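3.2 Workspace and task

The cell used by the Wudberg student project has two arms facing a shared table, which is marked out in blue tape. Each student team was given one object, a pink marker, and had to programme a pick from a named grid cell.

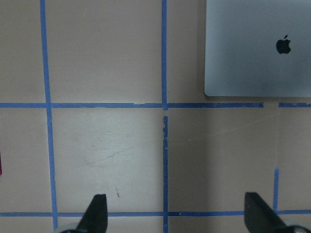
Teams wrote their own approach routine in Wevov and had three attempts per cell. In all, 521 attempts were logged by five teams.

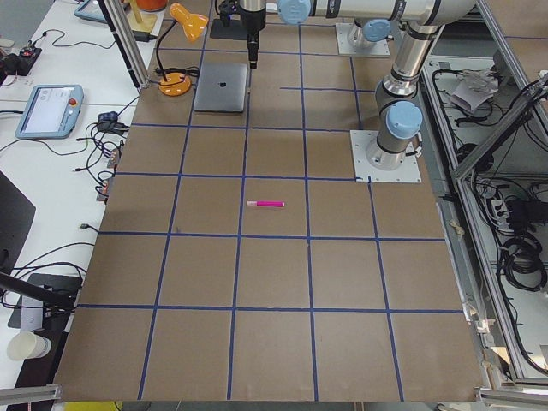 Figure 3. Taped table with the marker in one cell.

3.3 Scoring

A pick was scored as valid if the marker cleared the table.

We use cookies to improve this site.
Contact | © Tierney | Back to top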